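Fanska 招聘：仿真场景检查员（从现有岗位转来的也算招聘）

招聘人数：4 人
工作地点：园区二号楼三层，靠饮水机那一侧
用工性质：全职，试用期按劳动合同走
直属主管：Annag Swanson
截止日期：2022年5月17日，过了零点系统自动关，求情没用，系统不归我们管

先说背景，免得你来了才知道。

Fanska 的老本行是给酒店和出租公寓做客房整理。几年前公司和 Gourlay 合作，打算让机械臂接手一部分活儿：关抽屉、开柜门、把台面上的东西归位。当时开大会，领导说自动化会把大家从重复劳动里解放出来。后来我们发现，机械臂在学会关抽屉之前，得先在电脑里练很多很多遍，而这些遍数得有人盯着看。于是一批原来重复关抽屉的人，现在重复看机械臂关抽屉。解放的部分主要是腰。

这个岗位就是干这个的。

你每天会做什么

上班打开 Kekilance（我们的回放软件，启动比较慢，可以先去接水），领当天的任务包。每包 300 段仿真回放，每段都不长。你要判断：夹爪有没有碰到不该碰的东西，房间模型有没有破洞、错位、穿插，视角是不是还能用，任务算完成还是没完成。拿不准的打“待议”，下午四点和 Parvaneh Mohammadi 一起过。

房间是随机拼出来的，装修风格请不要评价，写进备注栏也没人改。我们以前有位同事在备注里给每个房间的配色打分，坚持了很久，最高分至今没有给出去。 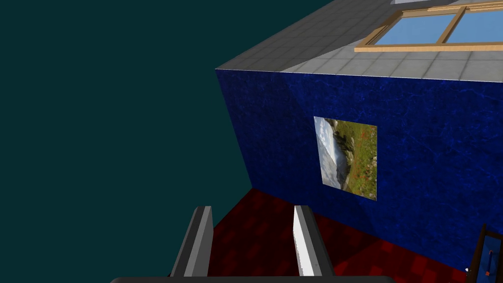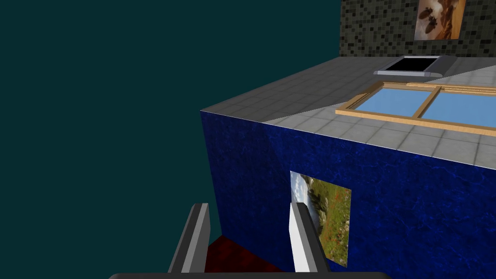 两张都是仿真画面：蓝墙，墙上的风景画，底下两根夹爪手指。

判断标准有一本手册，61 页，Ye-rin Ki 写的，写得很清楚，只是第三章和第七章互相矛盾，以第七章为准。入职第一周不算工作量，专门用来读手册、看老同事的判例，以及适应看斜着的房间。有人会头晕，一般是前几天，真不舒服就说，停下来休息不扣钱。

除了看回放，每周有半天去楼下的实物间。那里有真的柜子、真的抽屉和一台真的机械臂，你要对照它在仿真里的表现，看看哪些毛病是电脑里带出来的，哪些是到了现实才长出来的。实物间要穿防滑鞋，急停按钮的位置第一天就会教，教完要考。

我们想找什么样的人

干过客房、保洁、仓储、后厨的优先，这条是认真的。抽屉推到什么程度算关好，做过这行的人一眼就知道，而我们请来的两位工程师为此开过三次会。

坐得住。一天看下来眼睛是累的，公司每五十分钟强制锁屏一次，锁屏期间请离开座位，不要拿手机继续看别的屏幕（劝过，没什么效果，还是写上）。

能用中文把一件小事写清楚。“夹爪怪怪的”不算，“左边手指先碰到柜门边，右边没碰到”算。

学历不限，不要求会编程。会编程的也欢迎，但请有心理准备，大家会来找你修打印机。

不太适合的人：特别想尽快做完的人。我们试过按件计酬，结果那个月合格率高得惊人，Ruaridh Aitken 复查以后，这个办法就取消了。现在是固定月薪，看得快看得慢都一样，看得准会有季度奖。

待遇

月薪面议，不低于你在本公司原岗位的工资，这句话写进了合同附件，是当初谈转岗时员工代表一条一条磨下来的。五险一金，年假 16 天起。午餐有补贴，楼下食堂的番茄鸡蛋面可以，别的看运气。

值夜班吗？不值。机械臂在电脑里通宵练，你不用陪。早上来的时候任务包会比昨天多一些，这是正常现象，不是你的错，当天看不完就留到第二天。

关于大家最常问的那件事

“把它教会了，我是不是就没活儿干了？”

每次宣讲都有人问，问得很对。我们能说的是这些：公司和员工代表签了书面约定，检查岗三年内不因系统升级裁撤；客房部的岗位确实比从前少了，少掉的那些，一部分人转到了这里，一部分人去了 Turley 的设备维护组，也有人拿了补偿走了，其中有几位现在自己开店。三年以后怎样，约定到期前半年重新谈，检查员可以推选代表参加。我们不打算在招聘启事里许诺更远的事情，写启事的人自己的合同也没那么长。

另外，检查员的“不通过”是算数的。一个版本只要有两位检查员分别标了安全问题，就不能往实物间送，项目经理签字也不行。这条规则去年启用过，当时会议室里的气氛不太好，但版本还是退回去重做了。

怎么报名

内部员工：到人事窗口找 Yu-ting Chiu 领一张转岗意向表，不需要原部门主管先签字，也不会通知他。表格背面那一栏“对自动化的看法”可以不填，以前填的人太多，写不下的还另附了纸。

外部应聘：简历一份，格式随意，送到一楼前台或投到招聘邮箱。另外请附一小段文字，描述你上一份工作里一个重复做过很多次的动作，怎样算做好，怎样算没做好。不用文采，我们真的会看，而且是人看。

收到材料后会安排一次试看，时长一个上午，按小时付费，录不录用都付。试看用的是旧任务包，答案已经有了，如果你和答案不一样，先别慌，说说你的理由。手册第七章有两条就是这么改过来的。

面试在试看的当天下午，Annag 和一位在岗检查员一起谈，半小时以内。结果五个工作日内电话通知，没录用也会打。

园区停车位紧张，建议坐公交。二号楼的自动门最近反应有点慢，请在门前多站一会儿。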